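**ellonport_jen** – 3/4/19

Brushes all over the table again! I want them sorted before the Ornirano markets. Do you keep the thick black-handled ones apart from the skinny ones?
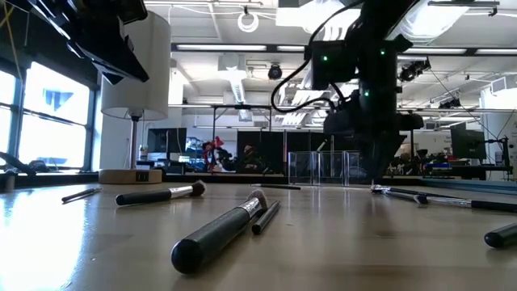
I was leaning towards one roll for the lot – less to carry, and it's a lovely old roll.

**tolstead_mum**

Oh no, two rolls, love. Fluffy ones get squashed beside the thin ones.

**brushnut871**

Disagree, sorry! One roll has done me for 15 markets. What I'd do:

- Wipe the handles and lay everything out by size.
- Check the floor too, brushes roll for miles on boards.
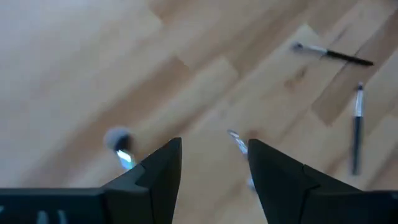 - Big ones go in first, bristles up.

**ellonport_jen**

One roll it is, then – sorry, Mum!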